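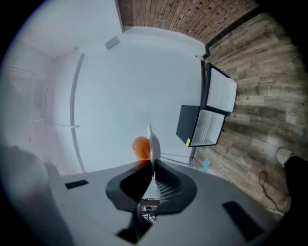 According to Gheorghița Tudose, people do not remember the portions they ate as a child, only the plates they ate them from. The remark came in answer to an open question at the end of our household survey, and it sets out the problem we deal with in this section. Recall surveys ask people how much they ate. Many of them answer in terms of how full the dish looked.

4. Plate size and self-reported portions

4.1 Sample and procedure

We sent the survey to households in three towns, Plundberg, Jivstead and Costache. After removing incomplete forms we had 406 households. One adult in each household kept a food diary for four days and weighed each evening meal before eating. On the morning after each meal, the same adult estimated the weight of the food from memory, without looking at the diary. Households used their own plates, and we asked for the width of the plate measured across the rim.

Diaries were returned by mail. Forms from Jivstead came in later than the others, since the September mailing there had to be repeated after a printing error on the second page. We compared the early and late forms and found no difference in plate width or in the number of blank entries, so the two groups are treated as one.

Meals eaten from bowls were left out. So were meals served in courses, unless the main course had been weighed separately. Seconds were recorded on their own line. Some adults added them to the first serving, and where the handwriting allowed it we separated the two amounts again. 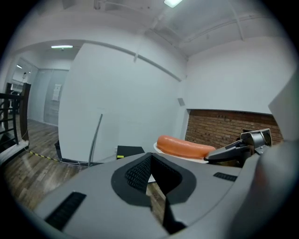 Figure 4. Single food item on a round plate.

4.2 Single items and mixed meals

Recall was better for foods that come as one piece, such as a sausage or a baked potato, than for foods that are spooned out. Adults tended to remember the number of pieces and work back to a weight from there. Errors for these foods were small and went in both directions. For rice, stews and mashed vegetables the errors were larger, and most were underestimates.

The width of the plate mattered mainly for the spooned foods. Adults who used wide plates gave lower estimates than adults who used narrow ones, even when the weighed amounts were close. This agrees with the idea that the uncovered part of the plate is taken as a sign of a small meal. We did not ask about rim width, and a broad rim may have a separate effect that our data cannot show.

Daily energy intake, worked out from the weighed diaries, had a median of 2246 kilocalories. The same figure worked out from recall was roughly 2000. The gap was widest in Plundberg, where stews were reported more often than in the other two towns. When stews were taken out of the comparison, Plundberg and Costache could not be told apart.

4.3 Limits

Weighing a meal draws attention to it, and our adults probably remembered their dinners better than they would have otherwise. The errors given here should therefore be read as low estimates. We also relied on kitchen scales already in the home, and these were not checked against a standard weight. Snacks and drinks were not weighed at all. A follow-up in Dreltard will use scales supplied by the study and will include bowls.

Reading time: 4 min

Related items
Household measures in food diaries: cups, ladles and spoons
Do children and parents agree on what was for dinner?
Missing entries in mailed surveys
Soup bowls and second helpings: a pilot study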